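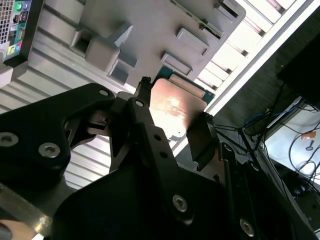 Ghazal Vahidi rebuilds used servers for Adetti, a refurbisher that takes boards out of retired racks. Her bench handled almost 200 processor swaps last year.

"The chip is the sturdy part," she says. "You hold it by the edges and keep off the contacts. The socket is where boards get ruined."

She checks socket contacts under a lamp at two angles before a processor goes in. Of 54 boards rejected in April, 13 had bent contacts. The lever comes down last. "If it needs more force than usual, stop and lift it again."

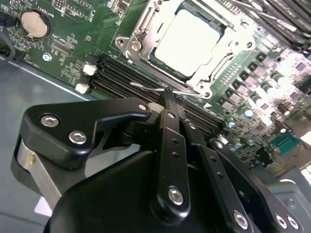

Memory and first power-up

Memory is tested one bank at a time. Vahidi logs each slot by hand and leaves the first boot running overnight.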